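January, gone 11 at night

The new service charge letter came under the door while I was out. 2,123 pounds for the year, and a paragraph at the bottom in friendly type telling us how much we're going to enjoy the Demovano app. I read it standing up with my coat on, which was a mistake, as I then stayed cross through the whole of supper.

I've lived in Craddock House long enough to have seen two managing agents off. The first lot were idle but you could ring them. The second lot answered the phone beautifully and did nothing. Now we have Grireck, who don't have a phone number at all, only a "resident portal", and the portal tells me my query is important and then asks whether I'd like to rate it. I rated it. I gave it one star and was thanked for my enthusiasm.

The thing they are so proud of this time is the "smart building plan". As far as I can make out from the leaflet, it means that the heating in the halls will be run from somewhere else by people who have never stood in them, and that we'll save money. I have been told I'd save money by every firm that ever took any off me. The old gas people said it. Rustau said it when they did the windows, and my back bedroom still whistles in an east wind.

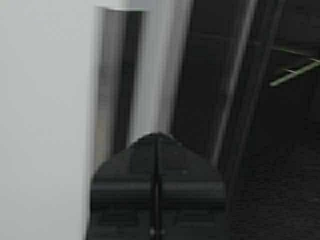 I sat down after the washing up and did the sums on the back of the envelope. Last year the halls were heated to the point where the woman opposite was drying herbs on her doormat, and the charge was still less than this. So either the saving starts later, or the saving belongs to someone else. The leaflet has a graph in it with no numbers up the side. I'd have been sent out of the room at school for that.

There was a meeting about it at teatime, downstairs, and I went, mostly to be counted. A young man from Grireck had slides. He said "going forward" so often I lost my place. When somebody asked what happens if you haven't got a smartphone, he said there would be a "supported journey", and when she asked what that was he said it was being finalised. I wrote that down. I asked him what the contract with Demovano costs and how long it runs. He said those were very good questions. I wrote that down too, as it was the only thing he said all evening that I agreed with.

I don't think they're crooks. I want to be fair, even in here. I think they bought something from a man with slides and now have to sell it to us with the same slides. It may even work. Plenty of things work. But I have noticed that when a thing works they show you the bill with it, and when it doesn't they show you a drawing of a family laughing at a tablet.

Came up with flat 46 afterwards and we stood about on the landing for far too long, going over it all again -- whether to write separately or together, and whether it makes any odds.

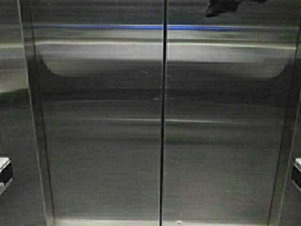
Flat 46 reckons I'm being hard on them, that the last charge was a muddle as well, and that if we all write in with different complaints they'll answer the easiest one and call it consultation. Better to ask for one thing, in one letter, with all our names on it: the contract, every page, by the end of the month.

I said they'd send us a summary. Flat 46 said then we write back and say it's a summary. Put like that it sounded almost restful.

So I've drafted it. It took four goes, as the first three had the word "insulting" in them and I'm told that gives them something to be hurt about. It now says we would be grateful for sight of the full agreement, the length of the term, and the figures behind the graph. "Would be grateful" went in under protest. I left off the bit about the herbs.
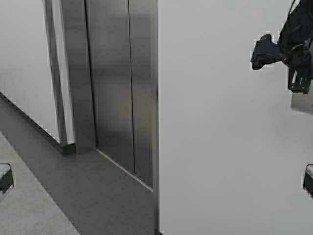

Craddock House, January.

Must get more envelopes. Also the bin store key is sticking again, and I refuse to report it through the portal, so I suppose I'll be leaning on that door until Easter. Rang my sister, who has the same sort of nonsense with her parking permits and thinks I should move somewhere with a garden and no neighbours. She's been saying so for years and she lives over a dry cleaner's.

Rain forecast. Letter goes round the doors tomorrow after breakfast, before anyone has time to read the leaflet properly and be cheered up by it.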